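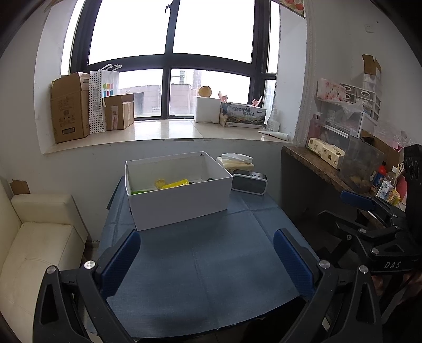

Support > Kershaw 60 Tabletop Heat Sealer > Set-up and First Use

Search manuals Enter model or part no. Go

4. Setting up the sealer

Read section 2 (Safety) before you plug the unit in. The Kershaw 60 seals plastic and foil-lined bags up to 28 cm wide. It is not meant for paper sacks or net bags.

4.1 Placing the unit

1. Lift the sealer out by its base. Do not lift it by the handle.
2. Set it on a flat, steady table with the power switch facing you.
3. Pull off the two strips of shipping tape on the arm and raise the arm fully.
4. Check that the non-stick strip lies flat over the heating wire. If it is wrinkled, see 7.2.
5. Plug the cord straight into a grounded wall outlet.

CAUTION: Do not use an extension cord. The sealer draws up to 900 watts while the wire is heating.

Note: A tablecloth is fine under the unit as long as it does not slide. Keep loose edges away from the arm.

4.2 Choosing a dial setting

Start low and go up one step at a time.

Settings 1 to 2: thin produce and bread bags
Settings 3 to 4: freezer bags
Settings 5 to 6: foil-lined snack and coffee bags
Settings 7 to 8: not for home use

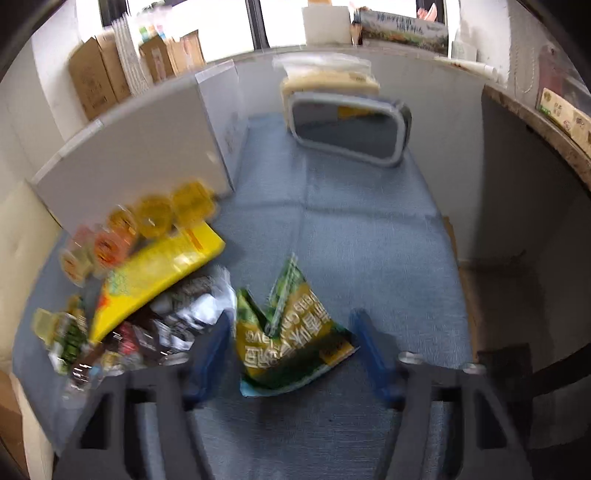
Page last changed: June, rev. 832

4.3 Resealing an opened snack bag

1. Shake the contents down to the bottom of the bag.
2. Wipe crumbs and salt off the inside of the top edge.
3. Unfold the top and smooth it flat. A fold under the arm leaves a gap at each end of the seal.
4. Press out the extra air with your hand.
5. Lay the edge across the wire and lower the arm. The red light comes on.
6. When the light goes out, keep holding for three seconds.
7. Raise the arm and let the seal cool before you pull on it.

If the seal peels open, raise the dial one step and make a new seal just below the first. If the bag melts through, lower the dial two steps.

CAUTION: The wire stays hot after the light goes out. Wait one minute between seals, and five minutes after every 60 seals.

4.4 Spare parts

Wires and non-stick strips are sold in pairs by Skonstead, Plillville. Have the model number ready when you order. It is printed under the base.

Next: 5. Cleaning and storage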